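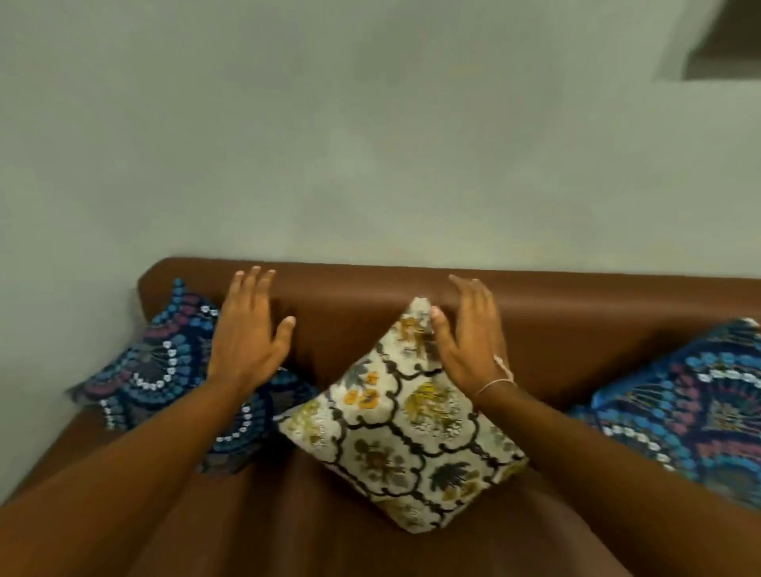
Brown leather sofa against a plain wall

From: Sewwandi Paul
Date: 18/07/2018
Subject: Re: [bulky-items] Medina route, set-out weights and the 2-item limit

> We are looking at moving Medina from call-in pickup to a fixed
> monthly bulky route. Zitbridge did this last year. Does anyone
> have set-out weights from the changeover, and did you keep the
> 2-item limit? Our hauler wants a number before they will quote
> on the truck.

I can answer for Zitbridge. We kept the limit, but we changed what counts as an item. Under call-in, a sectional was booked as one item and the crew found three pieces at the curb. On the fixed route each separate piece counts, and a mattress and box spring count as a pair.

On weights: the Zitbridge route has 840 eligible addresses. Participation is far below that in any given month, so do not size the truck from the address count. We weigh the vehicle in and out at the Prurkberg transfer station and divide by stops logged. The per-stop figure is usable for furniture. It is not usable for appliances, which go on a separate flatbed and are weighed with the metals.

Some notes for your hauler's quote:

Rear loader, two-person crew plus driver. Sleeper sofas need both loaders, and the mechanism has to be tied shut by the resident. Untied ones get a tag and stay at the curb. We allow up to 11 minutes for a stop with a sleeper or a piano before the driver calls it in as an exception.

Upholstered pieces go to disposal. We tried a reuse pull for the first quarter and stopped it. Pieces left out overnight in rain were rejected by the reuse shop and we paid to haul them twice. Hard furniture still goes through the reuse bay if it is dry on arrival.

Tags are printed by Purnon on the same stock as the cart tags. Ask for the wire tie. The adhesive version does not hold on fabric or leather.

Routing: do not run bulky on the same day as yard waste. Set-outs get mixed, and the yard waste crew will skip the whole pile. We had most of our missed-pickup calls from this until the days were split in July.

I can send the stop log as a CSV with the addresses removed. Column 4 is the item code and the codes changed partway through, so read the notes tab first. Does Medina contract by the ton or by the stop? Our rate table will only help you if it is by the stop.

Sewwandi Paul
Solid Waste Routing, Zitbridge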